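Support > Games & Learning > Flerkuvine Block Sorter > Guides

Section 3: Setting Up the Color Pairs Game

Read this section after you have unpacked the set and checked the parts against the list in Section 2. The color pairs game is the easiest of the Flerkuvine games and is the one to start with if the child has not played before. The shape match and pattern row games use the same blocks and are covered later in the guide.

What you need

- The Flerkuvine block pouch
- A flat board or tray
- A table at a height the child can reach while seated or standing

The board is sold separately. Any smooth board will do, including a kitchen cutting board, provided it is clean and does not rock. Kirkitz also makes a board for this set (part number 136), which has rubber feet on the underside.

CAUTION: Small parts. The blocks are not for children under 3 years. Do not leave the pouch within reach of younger brothers or sisters.

CAUTION: Do not use a board that has been oiled in the last day. Oil will mark the painted faces and the marks do not come off.

3.1 Preparing the board

1. Wipe the board with a dry cloth.
2. Lay it on the table with one long side toward the child.
3. Press down on each corner. If the board moves, turn it over or put a folded dish towel under it.
4. Clear away anything else that has the same colors as the blocks, such as crayons or cups.

Note: If you play on a mesh or perforated table, such as a patio table, always use a board. The edges of the small blocks can catch in the holes.

3.2 Choosing the blocks

1. Empty the pouch into the lid of the box.
2. Take out 2 blocks of each color you want to use. For a first game, use red and blue only. Add yellow and green when the child finishes without help.
3. Within each color, choose two different shapes. The shapes should not give the answer away. If every pair is two cubes or two stars, the child may be matching shapes and you will have no way to tell.
4. Return the remaining blocks to the pouch and close it.

The same shape may appear in more than one color. A red star and a green star in the same game make it harder, and some children will put them together the first few times. Let them finish before you say anything. Then ask what color each block is.

3.3 Playing

1. Mix the blocks on the board so that no two of the same color are touching.
2. Say: "Find the ones that are the same color and put them together."
3. Do not point to a block or name a color during the first round.
4. When the child stops, check that each block is next to the other one of its color. 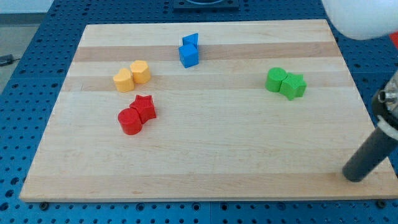 Pairs may be placed side by side or stacked. Both count as correct. Leave a clear gap between one pair and the next, wide enough for the child's hand. If the board is too crowded for this, take one color out of the game.

Note: Prisms and stars are hard to stack on. If the child wants to build, suggest a cube or a cylinder for the bottom block.

5. For a second round, slide the blocks to the middle of the board, mix them again and ask the child to sort with eyes closed between turns while you swap two blocks.

3.4 Ending the game

1. Ask the child to hand you the blocks one color at a time.
2. Check each block for chips or splinters before it goes back in the pouch. Throw away any damaged block.
3. Store the pouch in a dry place. The drawstring must be pulled closed.

Clean the blocks with a damp cloth and let them air dry. Do not soak them or put them in the dishwasher.

Replacement blocks can be ordered singly or by color from Srour Parts Service, or from the Kirkitz counter in Oltden. Give the shape as well as the color when you order. Blocks from sets bought before November may be a slightly different shade from current stock, so for this game it is better to replace both blocks of a pair.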